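Hema Palaniappan started buying candlesticks for her own dinner table and ended up renting them out. Her business, Ososora, supplies table pieces for weddings, suppers and shop windows in and near Mededcombe. We spoke on 03/02/2021, with her stock list open between us. It had 1,543 entries, and 148 of those were candle holders of one kind or another.

"I never planned to have that much brass," she said. "I bought a box lot from a house clearance in Domton, and there were good pieces at the bottom of it. After that people kept calling me."

She prefers to work out a table with the actual pieces standing up. Drawings don't help her much. She begins with two metals or one metal and one kind of glass, and she won't add a third material until the first two look settled. Brass and clear ribbed glass is the pairing she gets asked for most.

"The glass takes the weight out of the brass," she said. "If you put out brass alone, it can look like a church. Put a ribbed holder on each side and it's a dinner again." 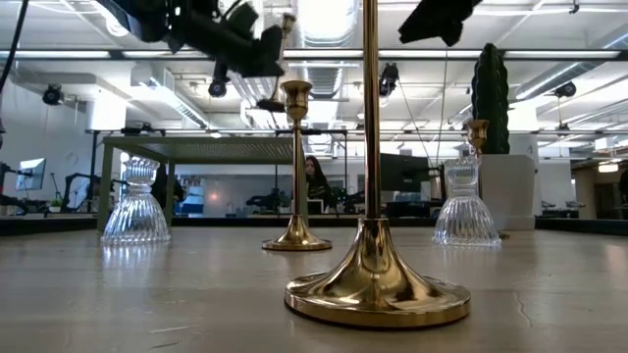

How does she decide on the heights?

"I start with the tallest piece and ask if two people could talk past it. If they can't, it goes to the end of the table. Then I want something a good deal shorter near it. Two heights that are almost the same look like a mistake."

She is less strict about matching. A pair of glass holders can be dressed differently, one with a small brass cup in the top and the other left plain. Clients sometimes ask her to fix that. She usually talks them out of it.

Cleaning takes up more of her week than arranging does. Brass gets a soft cloth and very little polish. Ribbed glass goes into warm water with a drop of dish soap, and she uses an old shaving brush to get into the grooves. Wax is the main problem. She puts small holders in the freezer for an hour and lifts the wax out with a wooden stick.

"People use a knife," she said. "I can always tell. There's a scratch right inside the cup."

Her biggest order so far was for the Kandasamy wedding in March, with 608 pieces going out in one van. Four came back chipped, all of them glass. She now wraps each holder on its own and packs them upright - never on their sides.

Lately she has been raising part of a display on something low, such as a little metal table or a plant stand set right on the tabletop. It gives a row of candlesticks its own level and leaves the wood around it clear. She likes slim legs for this, and a muted green next to the brass. A cut-glass vase can go up there too. A plain cactus in a white pot does well behind clear glass, she said, and it doesn't need replacing the next morning the way flowers do.
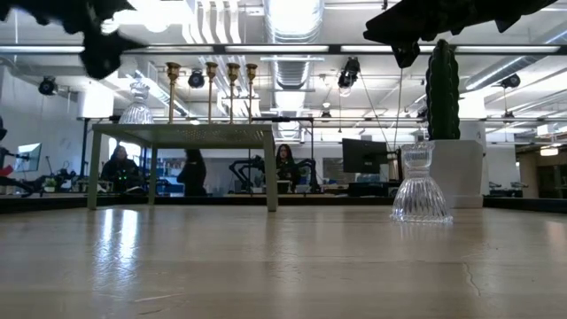 ## Starting a set at home

Her advice for anyone buying their first pieces is to get three brass candlesticks from three different places and live with them for a while. Check that they stand flat. Take a candle along to the store and try it in the cup, as older ones can be narrow.

"Don't buy a boxed set," she said. "You'll be bored by summer."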